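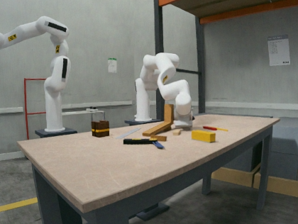
Home | Modules | Handouts | Reading list | Contact

October. Module notes, handling and assembly unit

Handout 5: Can a machine tidy a bench yet?

Clearing a workbench is a useful test chore. It needs no strength and little speed, but every item has a different shape, and each must be found, gripped and set down in a sensible place. A washing-up rack or a child's toy shelf poses the same problem.

For this unit the task is split into three stages: locate, grasp, place. Mark each stage separately. A run that fails at the grasp still gives a valid result for locating.

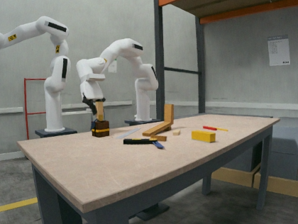
Fig. 2. Block held upright in a two-fingered gripper, simulated bench.

Plain blocks suit parallel fingers. Thin flat items, such as a ruler, do not, as there is little edge to close on. In the Brutmont exercise, 12 runs are set for each item, with a limit of 52 seconds per run. Record time-outs as failures.

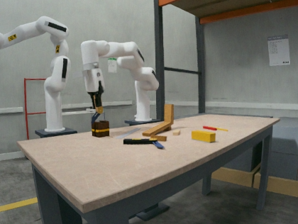 Ekance objected that a time limit punishes careful motion, and that a household would accept a slow machine so long as nothing was dropped. The point is fair for homes. On a shop floor the bench is needed again, and the limit stays.

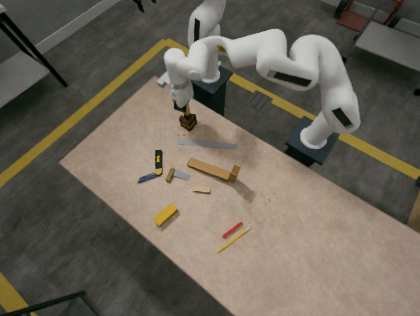
Placing is the stage most often left out of published claims. Score it on final position and on whether neighbouring items were moved. Simulated results should be reported apart from those on real hardware.

Reading for Sunday: Amadi notes, section 3.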